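Folding table, Mastden workroom

Notes and pictures from the sorting of the Drellberg clothing lot. The lot came in at 455 pieces, mixed weights, and is being folded to fit shelf boxes of the Tveit pattern. Captions by Hacer Kocabaş.

1. Trousers and heavy garments. The grain of the top is used as a guide line for the first crease.
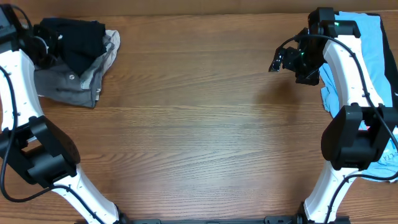

Heavy pieces go 4 to a box, waistbands alternating left and right so that the stack stays level. Buttons and snaps are closed before folding. Anything over the box height is refolded in thirds and put on the lower shelf. The boxes are labelled on the short side only.

2. Soft pieces with a thick edge. These are laid flat and smoothed from the centre outwards, then folded with the hem inside.

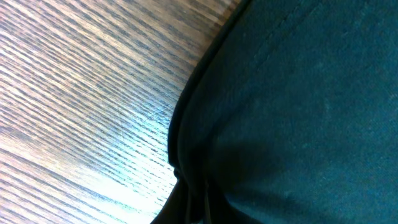
Hems decide the final thickness of a stack. A batch of 25 was measured in April and the boxes were respaced to suit. On the dark teal fabric the edge is thick, rounded and almost black against the wood, and a fold placed directly on it will not lie flat. The crease is set a finger's width in. Jala liners are fitted last, one per box, open side up.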